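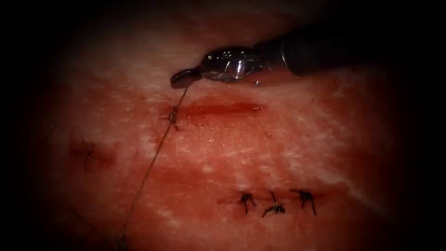
Fig. 1. Thread hanging from the jaw tip, with the open incision underneath.

Gotside Surgical Skills Course
Session 2 handout: Looking after your thread
Last updated: 9/23/23

We use cookies to remember your course settings. By continuing to read you accept this.

Welcome back, everyone. In the first session we spent nearly all our time on the needle – how to pick it up, where to hold it, how to let the curve do the work – and I know a few of you went home feeling that the thread had been having its own private party the whole time. It probably had! So this week we turn to the thread, and I hope that by the end of the hour you'll feel a good deal friendlier toward it.

Please read these notes before you come in. We have 60 minutes at the bench and I would much rather you spent them sewing than listening to me.

1. Before the first bite

Look at the wound first, and I mean really look, for longer than feels natural. Find both ends of the slit. Follow the edges along and ask yourself whether they lie level with each other or whether one has rolled under. Decide where your first stitch is going and where your last one is going, and only then think about the ones in between. Students who start at one end and hope for the best tend to arrive at the other end with a pucker of spare tissue and a rather puzzled look (I have been that student many times over).

Then look at where the thread is lying. A long tail trailing away across the tissue is perfectly fine as long as you know which way it goes. Trace it with your eyes from the jaws all the way to the end. If it crosses the wound, move it now, while there is only one strand to think about.

2. Keeping the curve open

Suture has a memory. It comes out of the packet wanting to go back to the shape it was wound in, and if you leave it slack it will make small tight loops that catch on everything. What you want is one wide, lazy curve lying well away from where you are working. A big curve can be read at a glance. A small one tucked in beside the jaws is the one that turns into a knot you never asked for.

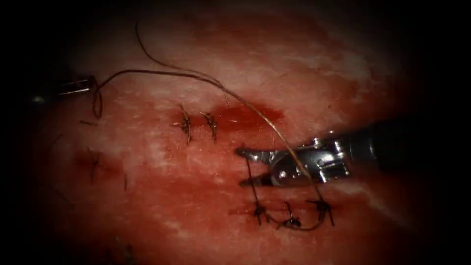
When you have a few stitches in and you are carrying the strand down to the next row, stop and check what it passes over and what it passes under. Thread that lies across an open pair of jaws is easy to pinch by accident, and a pinched strand is a weakened strand. If you need to hold the suture, hold it near the free end that you plan to trim off, and hold it gently. The stretch that will stay in the tissue should be gripped as little as you can manage.

Pull through slowly, too. A quick tug drags the strand like a saw, and soft tissue doesn't forgive that. Pull in the direction the needle came out, watch the slack disappear, and stop while you still have a comfortable tail to tie with.

3. Needle and thread together

Once you lift the needle clear, the part of the thread closest to it matters most. Keep that part in view. I like to have it held out to the side with a little tension, just enough to take the sag out, so that the point has a clear path down. If there are short ends sticking up near your needle, deal with them before the next bite, or you will carry one down through the tissue with you.

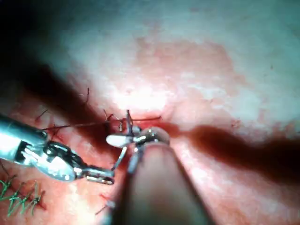 Know where your point is at all times. This sounds like something you would say to a child with scissors, I realize, but a curved needle is longer than it feels, and while you are busy admiring the top of the arc the other end may be resting on something you didn't mean to touch. Turn it a little, find the point, and then carry on.

For practice at home

Work through the Triludel exercise sheet, first page only. Anyone using the Imum practice thread will find it springier than ours, so allow a longer tail. I have put in more than 1000 practice stitches with it and still grumble at every one. Bring your practice piece along next time, however lopsided, and we'll look at them together.

Reading: course reader, page 97, the section on tension.

Contact: Rieger Building, course office | © Gotside Surgical Skills Course | Back to top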